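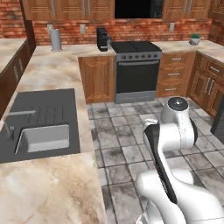
Week 6: Training in simulated kitchens

Instructor: Remedios Bañez
Lab session: Monday, with Mohandas Fernandes

Today's topic is how much a policy gains from practice in simulation before it touches real hardware. The kitchen used in these notes is a rendered one, with a white arm, a stone counter with a sink, and a stove against a brick wall.

1. Why kitchens

A kitchen puts many kinds of contact in a small space. Drawers slide, doors swing on hinges, and knobs turn. Each needs a different motion from the arm, and a policy trained on only one tends to fail on the others.

2. The Dollo method

Dollo keeps the task fixed and changes the room. Counter texture, floor tiles, wall material and cabinet style are drawn again for each new layout. The training set has 3,000 episodes over 100 layouts. Another 165 episodes, in layouts the policy has never seen, are held back for testing.

We compare 2 versions:

Fixed: one layout, same number of episodes.
Varied: all 100 layouts.

The fixed version learns faster and scores higher in its own room. In the held-out rooms the order is reversed – the varied version opens more drawers and misses fewer handles. Most of its remaining errors come from grasping thin vertical handles at a bad angle.

3. Limits

Friction in the drawers is the same in every layout, so these results say little about sticky or heavy ones. Lighting was not varied either.

For the lab

Read the Caltov notes on camera placement. Bring one failed episode from your own runs and be ready to say where the grasp went wrong.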